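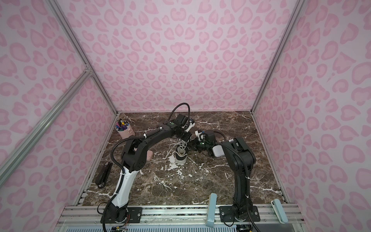 June 1, 2024

Shoe lacing, bench 2. White sneaker with the dark band around the lower sides, heel toward us, laces hanging loose over the side. Left it unlaced overnight so the next person can start from the same point.

Laces are the Wekitz flat ones, cut down by 11 cm. The long ones kept catching under the sole. Ends need new tips — ask Najjar for the small heat-shrink, bag 1412.

The white laces are hard to pick out against the pale veins in the tabletop. Try the plain gray mat from the Metar box before changing anything else.

Still to do: stuff the toe with paper, order a second pair in size 7.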